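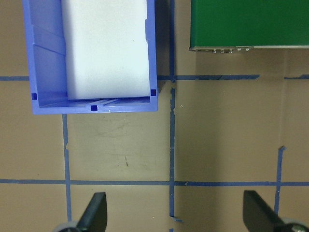
Vista desde la cámara de muñeca: el contenedor azul con el bloque de espuma blanca, sobre la cuadrícula de cinta.

Sigo con la política de recogida entrenada por imitación. En la entrada anterior dejé pendiente la cuestión de si la red localiza los objetos por su aspecto o si se apoya en la cinta azul del tablero. Ya tengo datos suficientes para una primera respuesta, aunque no para cerrarla.

El conjunto de entrenamiento, que internamente llamamos Kondeo, tiene 662 demostraciones teleoperadas. Todas se grabaron con la cuadrícula puesta. La cinta servía para colocar los objetos en celdas conocidas y no pensé demasiado en que entraba también en la imagen. Error de diseño mío.

La prueba consiste en ejecutar la misma política en dos condiciones, sin reentrenar: tablero con cinta y tablero con la cinta retirada. Reservé 146 posiciones de inicio que no aparecen en el entrenamiento y las repetí en ambas condiciones, con la iluminación fija y el mismo punto de partida del brazo.

Con cinta, la tasa de éxito está alrededor del 90 %. Sin cinta cae de forma apreciable, y la caída no se reparte por igual. Los agarres centrales apenas cambian. Los malos son los de la periferia, cuando el objeto entra en el campo de visión solo en parte y la pinza tiene que desplazarse lateralmente antes de bajar. En esos casos el error típico es un desfase de unos centímetros, casi siempre hacia el centro del tablero.

Mi lectura es que la red usa los cruces como referencia de posición absoluta. Los mapas de saliencia apuntan en la misma dirección, con activación alta sobre las intersecciones, pero les doy poco peso: con bordes tan contrastados saldría algo parecido en casi cualquier modelo.

Probé 2 correcciones. La primera, aumento de datos con recortes y cambios de tono sobre la zona azul, ayuda poco y estropea la detección del contenedor, que es de un azul demasiado próximo al de la cinta. La segunda, enmascarar la cinta a partir de una plantilla proyectada con la calibración de la cámara, recupera buena parte de lo perdido. Tiene el inconveniente de que la cinta está rasgada en varios puntos y la plantilla no casa bien ahí; hay que dilatar la máscara y se come algo de fondo útil.

Queda por repetir todo con la segunda pinza y con una tanda de demostraciones grabadas sin cinta. El código de enmascarado lo subiré al repositorio de Pliminard cuando quite las rutas absolutas.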